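Flowers on a White Table
Gallery - April

I have been sorting flowers for a good part of my adult life, and I can report that it's a job with no natural end. You clear the table, you admire the table, and by teatime the table has flowers on it again. The Desthorpe store holds 692 stems at the last count, and I would bet the price of a decent lunch that none of them are where the label says.

This little gallery is from the spring sort-out. Roses, hydrangeas and a quantity of loose greenery, all of it going through the white baskets on its way to the shelves. The lighting is not flattering. Neither is white plastic, but it does show up a red rose very nicely, and it wipes clean.

Click through at your own pace. There are no prizes. 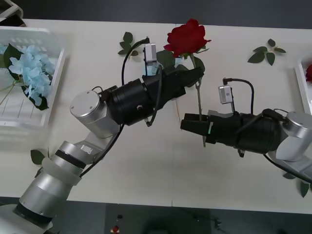 One red rose, standing up straight for once. They generally prefer to lie down and roll.

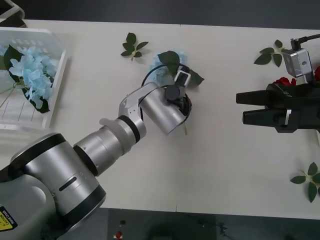 Hydrangeas, pale blue, one in the basket and one out of it. The blue goes with nothing we own and gets asked for constantly.

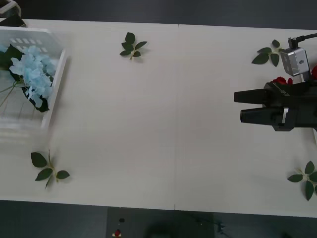

Greenery, at large. Four sprigs on the table and not one of them near another. 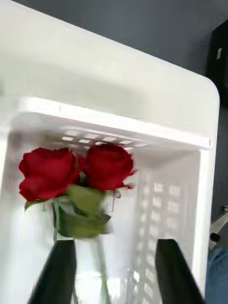 A pair of roses, heads together like two aunts at a wedding.

Bukola Isah
Props and display keeper, Desthorpe

A few notes for those who write in, and you do write in.

The hydrangeas are artificial. I mention this early as I still get messages asking how often I water them. I dust them twice a year with a soft paintbrush and otherwise leave them to their thoughts. If you are buying your own, look at the little florets before you look at anything else. Cheap ones are all stamped out facing the same way, and from across a room the whole head looks like a bath sponge.

Roses go in by the stem, heads up, two or three together. Put in more than that and the petals at the edge get a crease that no amount of steaming will shift. I learned this with a whole box of creams that Kustel had lent us for a window, and I would like to say sorry to Kustel again, here, in public. The creams are now "vintage".

Sprigs are the real trouble. A rose has some dignity and a hydrangea is too big to lose, but a bit of leaf will get in anywhere. I have found them in the tape drawer, in my coat and once in a sandwich. We own 389 of them on paper. They came from Kamata in bags of up to 22, the "up to" doing a good deal of work there, and every bag has to be tipped out and gone through by hand - the short stems to one side, the long ones to the other, and the ones that have shed a leaf into the tub marked Christmas, where they will be sprayed gold and forgiven.

I'm asked about baskets more than flowers, oddly. Get something white with holes in the sides. You can see what's in it without tipping it out, and the dust falls through the bottom and becomes a problem for the shelf below. Wicker looks much prettier and snags every petal you own. I had a lovely wicker one from Guvent and it now holds potatoes.

Next up is the foliage cupboard, which has been shut since the ivy went in. After that there are 200 paper poppies that need their wires straightening, and I shall be putting that off for as long as the kettle holds out.

If you have borrowed anything from the blue hydrangea box, please bring it back. I know who two of you are.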